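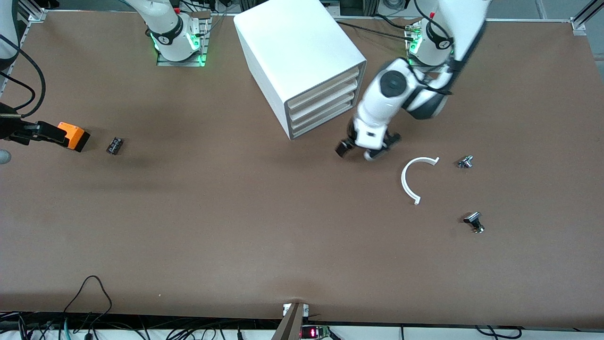

Small drawer cabinets take a lot of abuse. The fronts get pulled at an angle, the drawers get overfilled, and sooner or later one of them sticks or drops at the back. Most of these problems can be fixed in an evening with sandpaper, a candle stub and a little wood glue. These steps are written for a tabletop cabinet with four stacked drawers, but they work for two or six just as well.

## What you need

- Sandpaper, 120 and 400 grit
- A plain white candle or a block of paraffin
- Wood glue and a damp rag
- Two small clamps, or strong rubber bands
- A pencil and masking tape
- A soft brush or a vacuum with a narrow nozzle
- A shallow tray for loose parts

Work on a table big enough that the cabinet, the drawers and the tray can all sit flat at the same time. If the cabinet is painted white, put down an old towel before you lay it on its side. White paint picks up marks from almost anything.

## 1. Empty and number the drawers

Take the drawers out one at a time, starting from the top. Write a number on a piece of masking tape and stick it to the back panel of each drawer. Drawers that look identical often aren't, and a drawer that has run in the same slot for years will have worn to fit it.

Keep the contents of each drawer apart. Muffin tins are good for this. Small metal fasteners and knobs go in the tray, not on the bare table, where they roll.

## 2. Clean the inside

Brush out the empty cabinet from back to front. Dust packs into the rear corners and stops the drawers from closing all the way. If a drawer has always stood out a little from the others, check there first. In a cabinet I did in May the whole trouble was a single flat washer behind the third drawer.

Wipe the runners with a rag that is barely damp and let them dry for an hour.

## 3. Find the tight spot

Slide each empty drawer into its own slot, slowly. Stop where it starts to drag and make a pencil mark on the side of the drawer, level with the front of the cabinet. Pull it out and look along both sides and the bottom edges for shiny patches. A shiny patch is where wood has been rubbing.

If there are no shiny patches, look at the divider above. Thin dividers can sag in the middle. Turn the cabinet upside down and try the drawer again. If it now runs freely, the divider is the problem and you should go to step 5.

## 4. Sand and wax

Sand only the shiny patches, using 120 grit wrapped around a flat block. Five strokes, then test. It is easy to take off too much, and a loose drawer is harder to fix than a tight one. When it slides without catching, smooth the spot with 400 grit.

Rub the candle along the bottom edges and the runners. One thin coat is enough. Work the drawer in and out ten times or so and wipe off the crumbs of wax.

Leave the fronts alone. If they are bare or lightly finished wood, wax from your fingers will show as dark spots, so wash your hands before you handle them.

## 5. Straighten a sagging divider

Cut a strip of stiff card the depth of the cabinet and stand it under the middle of the divider. Trim it until it lifts the divider just level. Leave it in overnight with the drawers out. Sometimes this is all it needs.

If the divider has come loose at one end, run a little glue into the joint with a toothpick, push it home and clamp across the outside of the cabinet. Wipe off the squeeze-out right away. My glue wants 5 hours in a cool room – check the label on yours.

## 6. Glue a loose front

Pull gently on each front. If it moves, take it off completely and scrape away the old glue. New glue will not hold on top of old. Spread a thin layer, line up the edges, and clamp with a scrap of wood on each side so the jaws don't dent the front. Look at it again after ten minutes, as fronts like to creep while the glue is wet.

## 7. Put it back together

Return the drawers by number, bottom one first. Check that the gaps between the fronts look even. If one front sits too far in, stick a small square of card to the inside of the cabinet back, where the drawer touches.

Fill the drawers again with the heaviest things at the bottom. Thin plastic parts, especially curved ones with tabs at the ends, should lie flat on top of everything else, as the tabs snap when a drawer is closed on them.

Wax the runners again when the drawers start to squeak. With daily use mine need it twice a year.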